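About Doherty Trial Review

We read clinical trial announcements for a living, and most of them leave us wanting more than they give. A company says a study is fully enrolled. A company says an endpoint was met. Fine. Which endpoint, was it the one they registered, and how many people dropped out before anyone measured it? Those are the questions we get paid to ask.

Doherty Trial Review was started in Durkbridge in 2000 by Delwyn Gilchrist and Birger Fagerlund, who had both worked on the sponsor side and had both sat through too many meetings about how to word a bad result. There are seven of us now. Four are statisticians. Our clients are mostly hospital pharmacies, small health plans and a few investors who have been burned before.

What we do

You send us a trial readout, a conference abstract or a press release. We go back to the registry entry and the protocol, if it has been published, and compare what was promised with what was reported. You get a written opinion, usually six pages, with the weak points up front. If the trial looks solid to us we say so, and that page tends to be short.

We don't forecast approvals. Plenty of firms will sell you a percentage chance that a drug gets through, to one decimal place, and we have never seen a convincing account of where the decimal comes from.

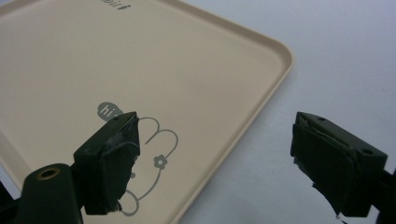
Beige tray, Ekthorpe office.

Words we are wary of

"Well tolerated" is the big one. Compared with what, and by whom? "Numerically favorable" generally means the difference could be chance. "Trend toward significance" we strike out on sight. Otis Kincaid keeps our house list of these and will argue with you over any of them, including the ones our own clients use in their annual reports.

Subgroups deserve their own paragraph. Cut a failed study enough ways and some slice of patients will look as though they got better. We want to know whether that slice was named before the data came in. If it was named afterward, we treat it as an idea for another study, and so should you.

The people

Delwyn Gilchrist still signs off on every opinion. Birger Fagerlund runs the statistics group. Noeline Baxter covers skin and immune conditions and Eleri Morgan handles safety reporting, along with most of our correspondence with registries. Otis Kincaid edits.

Who pays us

Clients pay a flat fee, agreed before we read anything. We don't take work from a company whose drug is under review, and staff may not own shares in drug makers. We were offered a partnership with Gasia, a trial software vendor, and turned it down after reading the terms on publicity. You should still ask us about conflicts. We'd ask you.

Corrections

We get things wrong. When we do, the opinion is reissued with the change marked and every client who received it is told. This page was last reviewed on 09/09/2021. New inquiries go to the Durkbridge office, and we close for the last week of December.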